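16 Jan 2025, workshop notebook, dye and textile room

Continued with the iron black on cotton. I repeat the recipe of Tahira from June, because the last two baths gave a brown color when we wanted black, and I would like to know which step makes the difference before we promise anything to Gunditz.

Cloth: plain cotton from the Kartha roll, the heavier one. Weighed dry on the big scale: 1,651 g for the whole lot. Scoured with soda and a little neutral soap, one hour just under boiling. The water came out yellow like weak tea, so I scoured a second time. I think in the autumn we scoured only once, and it is not written in the notebook who decided this. Please write such things down, also when they look small.

After scouring and drying, the same lot weighed less, as expected. I forgot to note the number before Selim cut it into pieces. My mistake. For all percentages below I use the first weight.

Tannin bath: oak gall powder from the new bag, 8 percent on weight of fiber. Left overnight in the covered tub, stirred when I passed by. In the morning the powder was sitting on the bottom in a thick layer, so probably not everything went into the cloth. Khurram says to tie it into a stocking and hang it in the water. I will try this next time.

Iron bath: ferrous sulfate, 2 percent, cold water from the tap. The cloth turned gray in the first minute and dark blue-gray after ten. I took it out, squeezed, aired it on the line, and put it back. Five dips in total. Between dips three and four there was a long break because Gyula needed the sink for his brushes.

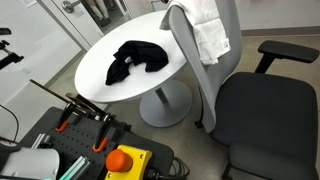 Is it better to put in more iron when the black is too weak? In my experience it is better to put in more tannin and leave the iron low, because too much iron makes the cotton hard and after a year it can break at the folds. Talha showed me an old apron from the Condia job where this happened along the hem. You could push a finger through it.

Results, looked at by the north window at 2 p.m.:

- Strip A (one scour, old gall powder): brown-gray, uneven, lighter at one end.
- Strip B (two scours, old gall powder): gray, even.
- Strip C (two scours, new gall powder): nearly black, a little blue in it. This is what we want.
- Strip D (same as C, but rinsed in chalk water after the iron): same as C to my eye. Selim finds it warmer. We did not agree.

So the scouring gives an even color and the fresh powder gives the depth. The brown tone I cannot explain fully. Maybe the old powder was stored open and took moisture, the lid of that jar does not close well.

Rubbing test with white cloth, 20 strokes each by hand. C leaves a gray mark dry and a stronger one wet. For Gunditz this is not acceptable, they want it for cushion covers. More rinsing will help some. I will rinse half of strip C again tomorrow with warm water and soap and compare.

To do:

- Ask Kasenari if the gall powder is from one harvest or mixed. The bag has no lot number.
- Buy a jar with a good lid.
- Light test: cover half of each strip with card and tape it in the window. Tahira has the card.
- Order more ferrous sulfate, small pack.
- Weigh after scouring!!

The used iron bath is in the gray canister under the bench, with label. Do not pour it on the plants.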